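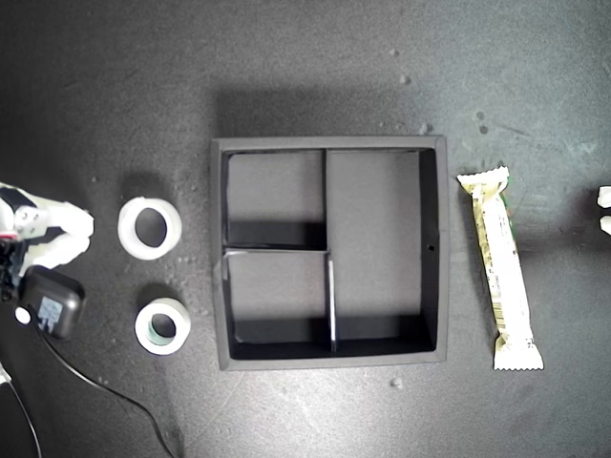
A student on last year's course objected that a machine which can weld a car door ought to be able to tidy a desk, and asked why we were still talking about it in the present tense. It is a fair objection and most of this week's notes are an answer to it.

Week 4: Can machines do the chores yet?
Handout, 15/01/2018

Please read before the seminar. The Kendham report is on the reading shelf, pages 10 to 63 only.

1. What the welding robot has that the tidying robot lacks

The car door arrives in the same place every time. The robot repeats a path somebody has worked out for it, and if the door is a centimetre out the line stops. On a desk or a kitchen table the objects are different each day and lie at any angle. The machine has to find each one, decide how to hold it and decide where it goes.

Take sorting a few small things into a tray with compartments. A roll of tape lying flat is fairly stiff and can be gripped across the outside, or with one finger in the hole. A wrapped snack bar is harder. The wrapper can slide and crease, and the crimped ends are a poor place to take hold. Then comes the letting go. The tray has walls and thin partitions, so the fingers need room to open once they are inside, and a long object has to be turned to suit the space.

2. Grasping and placing are separate problems

Many published results count a success when the object leaves the table. For a chore this is not enough. In the Skidach trials, which we will go through in class, the arms made 665 attempts at a mixed sorting job. An object was picked up and ended in the correct compartment in 329 of them, a little under half. Work out for yourselves what that would mean on a packing bench.

3. Shop floor against home

The packing line at Punadby does use arms for part of this work. Note what was changed to allow it:
- items come one at a time
- the lighting is fixed
- a person clears jams

A home offers none of this. Chaimongkol makes the further point that people at home will put up with a slow machine but not with one they have to watch – I think this is right, though the evidence in the paper is thin.

4. Two arms or one

Two arms can share out the reach, and one can steady a thing while the other works. They can also get in each other's way. Leave the planning side of this until after the reading in section 5 of the course book.

For the seminar

Pick one chore you did this week. Write down every point where you changed your grip. Bring the list on paper.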